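So for my geology project I went hunting for building stone in Hasside, and I got a bit carried away! The plan was 10 shopfronts on one street, but I kept finding more (bank steps, a chemist's doorway, the old Studska café counter) and ended up with 30.

My favourites were the dark marbles with pale veins, where minerals filled old cracks in the rock.
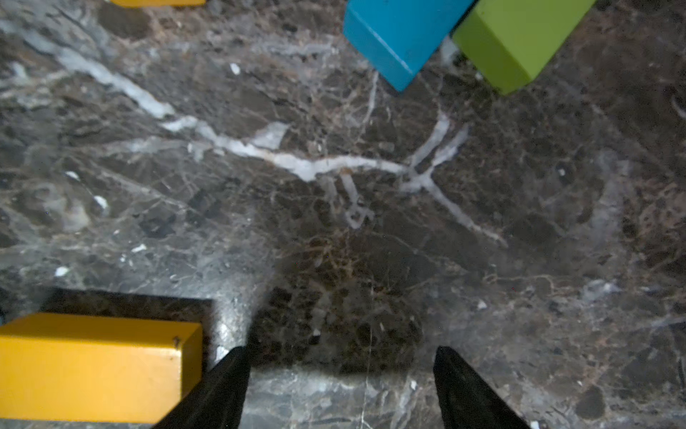

Angus Hollis reckoned I should have looked harder at the plain sandstones, as they make up most of the street and wear much faster. Fair point, and I went back for two of them on Sun 6 February.

Contact: Haoran Jin | © Hasside student projects | Back to top
2 comments | 202 shares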